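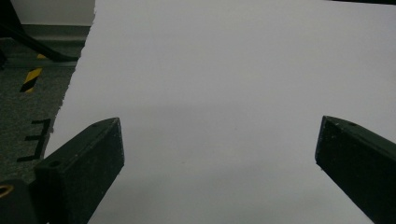

Big white sheet on the floor, left edge still ragged.

February, 4:30 pm

Got the backing paper for the Barholm display down on the floor at last, and wow, it takes up a lot of room! The left side is a mess - it runs off at a slant and it's a bit chewed up the whole way along. I'd like to trim it with the long steel rule before anybody draws on it (Sohail, that means you). No marks on it yet, so we can still pick which way is up.

Amna wants a 30 mm border all round. Fine by me, but measure from the trimmed edge, please, or we'll be redoing it like the Slanina one.

The light gray title strips are in drawer 11. Kwadwo thinks the matte side takes glue better and I think he's right - I'll try a scrap first.

Still to do: find the good knife, ask Razia about the lettering.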